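The spreadsheet has a tab called FINAL

Posted January 23, 2024

I have now spent more of my adult life budgeting for robots than I have spent near robots, and I would like that recorded somewhere other than my performance review.

For anyone joining us: I do purchasing and planning for a small automation team at Flornisside. In October we were told we could have money for equipment, which in our building is a sentence with a long tail. The money had to be requested by category. The categories were "computing," "furniture" and "other." A robot arm is other. So are the grippers, the mounting plates, the cables, the spare cables and the thing that holds the cables.

The plan, when I inherited it, was two arms from Gezer and nothing else. Somebody had written "misc. $0" underneath, which I found touching. Two arms with no fingers on the end, no table to bolt them to and nothing to teach them with. I asked Kazimír Charvát, who was going to have to make all this work, what he would buy if he had the whole amount in his hand. He said hand-held grippers, and more of them than I'd think, and the arms could wait until spring. I had been braced for a much bigger number, so I asked him to repeat it and wrote it down.

His reasoning went like this. The arms are useless until there are recordings of people doing the job, and people can make those recordings with a gripper in each hand and no arm anywhere in the building. They pick things up, they put them in a tray, they do it again. You need a table, some stuff, and a person with patience. The arms would have spent the winter in their crates, aging out of warranty while we argued about floor loading.

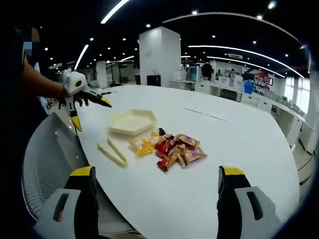
So the budget got turned upside down, and what came out looked less like a robotics lab and more like the shopping list of a well-funded birthday party. Trays. Tongs. Candy, which I had to justify on a form that asks for the "expected service life" of each item. I put one week. It came back with a question mark on it.

A few notes for whoever does this after me, or for me, next October, when I will have forgotten all of it.

Grippers. We got quotes from Braltow and Clivden. Braltow was cheaper per unit and sold the fingertips separately, at a price suggesting they were carved by monks. Clivden was more expensive and included a set of spares. Over a year the two came out close enough that I stopped caring and asked which one answered the phone. Clivden answered the phone. Tips wear down, by the way. Put them on their own line, as a consumable, next to the toner, and order them before you need them.

Buy spares by the pair. A person working with both hands needs both of them working. I had budgeted 3 spares in the first draft, and Petronella Du Plessis in finance, who has never held a gripper and has no wish to, looked at it for a few seconds and asked what the third one was supposed to do on its own. We bought four.

Storage. I missed this completely. I don't mean shelves, although I missed those too. Every hour of recording fills up disk at a rate that made our IT people go quiet, and the drives ended up costing more than the first batch of grippers. They at least counted as computing, so they sailed through with no questions at all. I considered moving the candy to computing.

Tables. We bought none! We used what the office had, and the line I'd reserved for workbenches went to the drives. If you're planning one of these, go and look at your own furniture before opening a catalog. I had a very nice height-adjustable bench picked out and I still think about it.

People's time. This is the big one and it appears on no quote. I'd put down 70 hours for the pilot and felt generous. That covers the recording if you ignore setting up, resetting the table, charging things, finding out which things weren't charged, and naming the files in a way that can be understood later. Kazimír says double it. I doubled it, and then he looked at the new number and made a small noise, so I may not be finished.

Objects. Get a mix, and get things with different wrappers and different amounts of give. Write down what you bought and where, so you can get the same ones again in spring. I kept receipts for the accountants and it has become the nearest thing we have to documentation.

The arms are still in the plan. They've moved to the second quarter, on a tab called FINAL, which sits to the left of a tab called FINAL 2. Gezer's quote expires before then, and their sales rep has started signing his emails "warmly." Petronella wants a single page explaining why a robotics budget with no robots in it is on schedule. I have the heading done.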